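Canuvthorpe Open Day: Fruit Stand Recordings

README, third revision. The first was written during the open day and was mostly about parking.

What is in here

These are the recordings from the fruit stand demonstration at our February open day, along with the logs, the operator notes and a spreadsheet of things visitors asked. The robot is a humanoid with two five-fingered hands. Its job for the day was to pick plastic fruit and move crates between the display rack and the floor, in front of people who had mostly come for the tour and the pastries.

The folder holds 151 episodes. An episode starts when the operator says "go" and stops when the operator says "stop," or says something else that we have taken to mean stop. Total size is large enough that you should not try to download it on the train.

The rack was dressed by Jinfeng Tan, who was asked for "a bit of greenery" and takes instructions seriously. Wooden crates are fixed to perforated black posts, with artificial grapes over the front lip of one, apples in another, and vines and yellow flowers wound around whatever would hold them. Visitors liked it very much. The depth sensor had a harder time, and most of the dropouts listed in depth_notes.txt come from leaves.
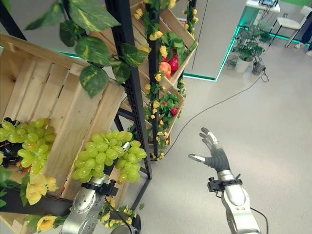 Recording conditions

Place: the ground floor hall at Canuvthorpe, with the green edge lighting left on. We tried it off at rehearsal and the hall looked like a dentist's.

Time: doors at 10:00, first episode at 10:20, last episode at 16:45, with a gap for lunch that the schedule calls "system maintenance."

Control: teleoperated for every grasp. The walk from the standing mark to the rack was scripted. Please do not describe these episodes as autonomous in a paper. One visitor's blog already has, and we have written to him twice.

Cameras: one at the head and small ones at the wrists. Streams are stored separately and lined up by the timestamps in sync.csv. Episodes from before lunch have a clock offset on the wrist streams, already corrected in the files ending in _fix. The uncorrected files are still there for anyone who enjoys that sort of thing.

Tasks

Grapes: take hold of a bunch, lift it, put it where the operator was told to put it. Bunches are the most interesting and the most annoying item, being one object until you pick them up and several objects afterward.

Crate: grip a crate by the rim and carry it clear of the rack. The fruit is supposed to stay inside. "Fruit retained" is a column in labels.csv, and it takes yes, no and mostly.

Hand-over: hold out an open hand and wait for a visitor to place an apple in it. Children were good at this. Adults tended to hold on to the apple and look around for permission.

Known problems with the wrist cameras
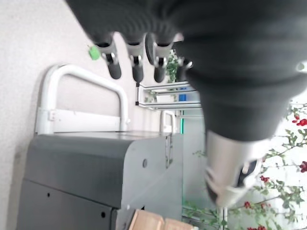 The wrist streams were meant to show fingers and fruit, and a fair share of them show everything else. Each camera sees a good deal of the arm whenever the elbow folds, and the ribbed sleeve over the dark arm can take up half the picture before any fruit turns up. Fast moves blur the metal parts badly, and the little plant with the red berries is a repeat offender: our first-pass detector labeled it as strawberries, cherries and, on one occasion, a fire extinguisher. We have left those labels in a column called detector_raw so that others may share the experience. The column to use is item_checked, which Akash Vashisht went through by hand over several evenings and would rather not discuss.

There are 1,597 checked item labels in all. Of these, 603 are grapes, a figure that says more about Jinfeng's shopping than about our research priorities. If you train on this set without rebalancing, you will get a model that believes in grapes.

Label rules worth knowing before you write to us:

A bunch is one item, even when a berry has come off. The loose berry is a second item with the class "stray."

Fruit seen only in part gets a label if a person could name it without the neighboring moments. If the two checkers disagreed, the class is "fruit_other." Lemons suffered most under this rule.

Leaves are never labeled. We started on them the Monday after and stopped before lunch.

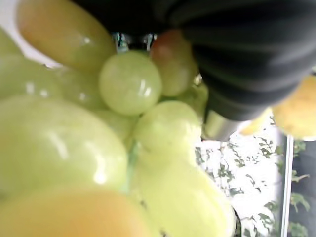 Contact events are marked from the fingertip force signal, with a threshold we picked at rehearsal and then regretted. It is slightly too low, so a sleeve brushing a flower can count as a grasp. A stricter version is in contacts_strict.csv, and that is the one we use ourselves. The two files agree on the crate episodes and part ways almost everywhere else.

What visitors asked

The spreadsheet visitor_questions.csv has every question our greeters managed to write down, with names left out. The most common was whether the fruit was real. After that came what the robot costs, whether it gets tired, and where the restrooms were. A gentleman from Meltitz asked why anyone would pick plastic grapes, and was given a ten-minute reply by Akash – the audio of which is not included.

Over 4,000 words of free-text comments sit in the second tab. Kornach visitors filled in the form in pencil, and we have typed it out as well as we could read it.

Crate episodes

The crate was the crowd favorite. The robot takes it by one slat with the right hand, while the left stays open out to the side – a habit of our operator's that looks more like an invitation than it was meant to. Grapes were left in the crate for most of these runs. Gripping force is logged, but the crate was never weighed, so treat the payload column as a guess made by someone holding it and frowning.

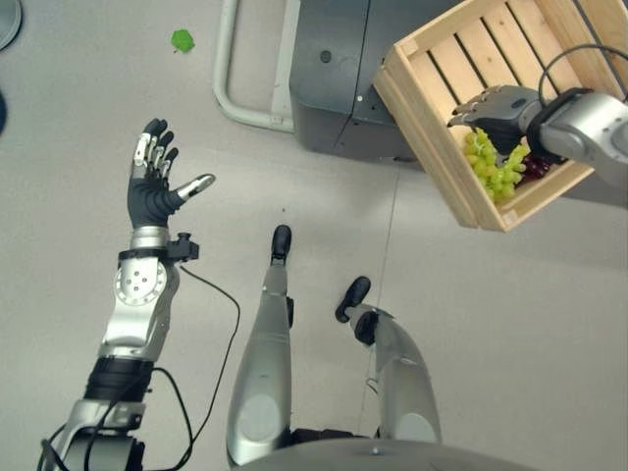

Pant Mobile Manipulation Team, Canuvthorpe

Use and sharing

Free for research and teaching. For anything you intend to sell, ask first. We will probably say yes, slowly.

Faces are blurred in the head stream. If you were at the open day and find yourself recognizable anyway, by a coat or a walk, send the episode number and we will take it out.

Please report errors with the episode number and a time in seconds. "The bit where it drops the thing" describes a large part of the collection.

Changes

Revision 3: added contacts_strict.csv, corrected the wrist clock, removed two duplicate episodes.

Revision 2: added item_checked, renamed "mystery" to "fruit_other."

Revision 1: parking.

Questions about labels go to Akash Vashisht. Questions about the rack go to Jinfeng Tan, who still has the vines and is open to offers. The team's inbox is read every Thursday.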